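Sunday, April 9, 2023

Dye notebook, indigo vat and the walnut leftovers

OK so the Sovis vat is finally behaving. I fed it Friday night, left the lid on all of Saturday, and when I lifted it this morning there was the coppery skin on top and that nice murky yellow-green underneath. Smell is back to what it should be too (barnyard, but a friendly barnyard). I didn't stir before dipping this time. Last time I got impatient, stirred up the sludge, and everything came out freckled.

Dipped the long-staple cotton strips first, then the two linen pieces from the Barkwood bolt. 3 dips each, with a good airing between. The linen takes it faster than I keep expecting! By the second dip it was already where the cotton ended up on the third, so next round I'm going to pull the linen early and see if I can get them to match. The cotton was scoured in September and has sat in a bag ever since, and I have a hunch it wants scouring again before I blame the vat for anything.

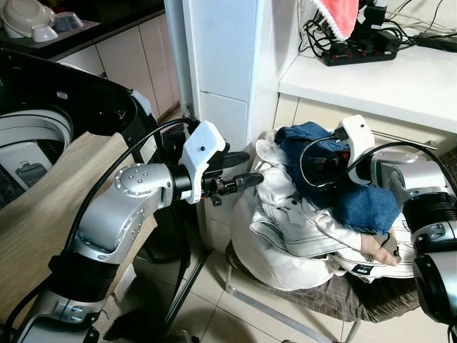

The thing I keep going around in circles on is what blue we're even aiming for. I wrote "mid blue" on the plan back when we started and that is a useless thing to write, because my mid blue and everybody else's mid blue are three shades apart. And it changes with the folds. Look at the crumpled blue cloth on top of the laundry, under the gripper on the right - if you clipped your swatch from a crease and I clipped mine from a flat bit we'd argue all afternoon. So new rule for me: swatches get ironed flat, both sides looked at, by the north window, before noon. I'm also going to stop judging anything until it has been rinsed and dried overnight. I got all excited about a piece this morning that was half the color by the time I'd had lunch.

Walnut next. I had the leftover liquor from the hulls in the big Sarevex pot, and it had grown a little fur around the rim, which I skimmed off and am choosing not to worry about. Strained it through the old curtain and got a bit less than I wanted. Brought it up slowly and kept it under a simmer for an hour with the wool skeins in, then turned it off and let them sit. Good solid brown, a touch redder than the batch on page 19. Could be the pot. Could be that I topped it up from the tap and not from the rain barrel (the barrel was full of pollen and I couldn't face it).

One skein got an iron dip after, just a quick in and out, and it went a gorgeous dark gray-brown straight away. I love it, but it does feel harsher in the hand. Keep the iron weak. I've written this down before and I'll write it down again. 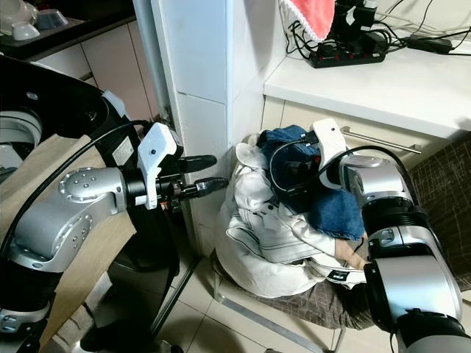 I also tried overdyeing one walnut skein in the indigo, hoping for something near black. What I got was more of a stormy navy with brown peeking out at the ties. The ties were way too tight, so that part is on me. I'd like to do it again the other way, blue first and walnut on top, with figure-eight ties loose enough to get two fingers through.

Stuff for the order: more lime, more fructose, pH strips (the ones in the drawer are old and I don't trust them past 10). Poon has the strips cheaper but they take forever to ship, so maybe get them from the same place as the lime and be done with it. Invoice 1344 is still missing the second bag of soda ash, need to write to them.

Left to do tonight: rinse the linen until the water's clear, feed the vat, lid on. Skeins can stay in the walnut until morning. Don't touch the

No wait, one more, the cotton. Hang the cotton up tonight, do not leave it in the bucket again - we lost a whole batch to that and it stank.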